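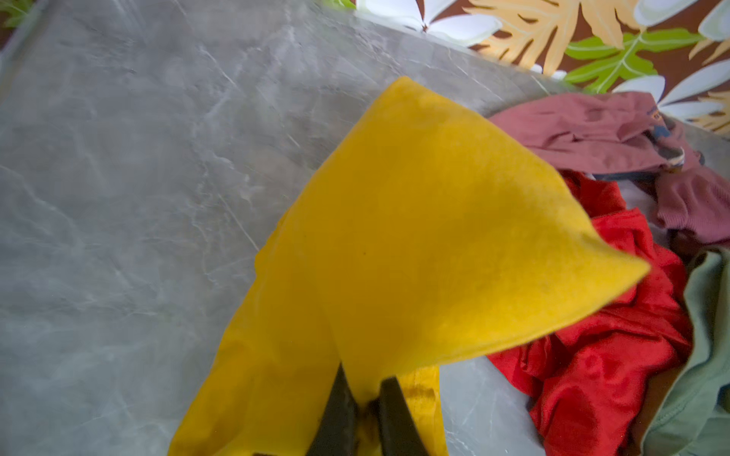
A yellow garment from the sorting pile, on the marble-patterned top at Imton.

IMTON OPENS ITS CLOTHES SORTING ROOM IN PASOV

I'm Preben Nørgaard, I run Imton, and I'm so pleased to say our sorting room in Pasov opens in July! We've taken in 1668 garments so far (thank you, all of you) and more than 980 have gone back out through our Ballenia shops.

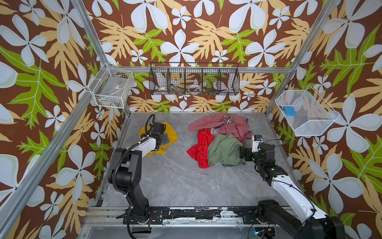 Every bag gets tipped into a heap first, then we pull the pieces out one by one, look over the hems and cuffs, and fold whatever's fit to wear. Yellow is selling like mad at the moment, so keep it coming.

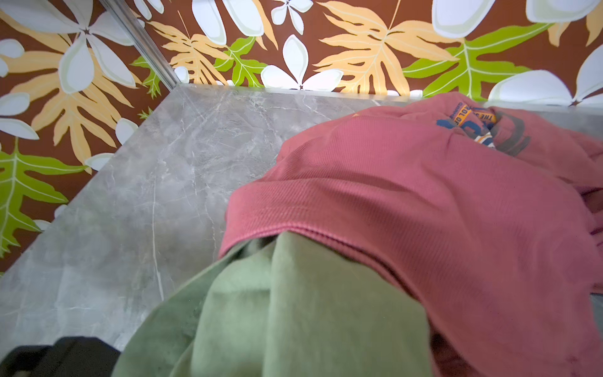 I picked the big leaves and white flowers myself, and I'd do it again – sorting is long work and I wanted something cheerful to look at. Arthur, our evening fold-along, starts at 7 pm and lasts two hours. Bring up to two bags, clean please, and come and say hello.

Press contact: Preben Nørgaard, Imton, Pasov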